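Sorting Out a Paper Pile: Your Questions

I get a lot of emails about paper. More than I get about closets, and I used to think closets were my thing! So I've put the ones that keep coming up on one page.

Where do I even start?

With a big clear table. Not the bed (you'll want to lie down) and not the floor (your knees). I used to do mine on a tiny desk at the Jallow Street library and kept running out of room by the second handful.

How many piles should I make?

I stick to 3: keep, pass on, recycle. Every time I've added a "maybe" pile it ate the other ones.

Do I have to read everything?

Oh gosh, no. Read the bold bits and the first line or two. If it's a handout from a class or a talk, that's usually enough to tell you which set it came from.

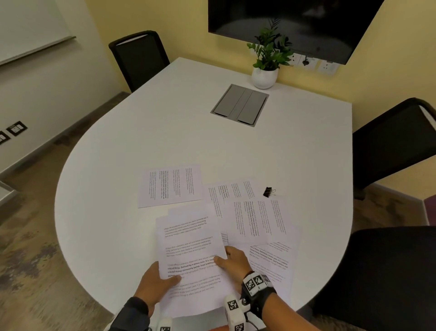 I did a whole box of old course handouts from the Lombardi Center this way in August, over 70 sheets, and I only sat down and properly read 7 of them. The rest I knew at a glance.

My pages are all turned different ways. Fix them first?

I don't bother until the end. Get the right sheets together, then turn them all the same way up, tap the edges on the table and clip them.

Clips or staples?

Binder clips, every time. You will find one more page after you think you're done, and pulling staples is no fun. Small ones are fine for a thin set, but go up a size if the clip starts creeping off.

What about two copies of the same thing?

Keep the cleaner one, unless you wrote notes on the other. I keep my scribbles, even the ones I can't read anymore.

Where does the keep pile go?

Mine goes in a plain folder with the topic on the tab, and the folders live in a Rirlow file box by the back door. Any box with a lid will do.

Can I just scan it all?

You can! I tried with my whole Tustar workshop binder and gave up before lunch. Now I sort first and scan only what I'd be sad to lose.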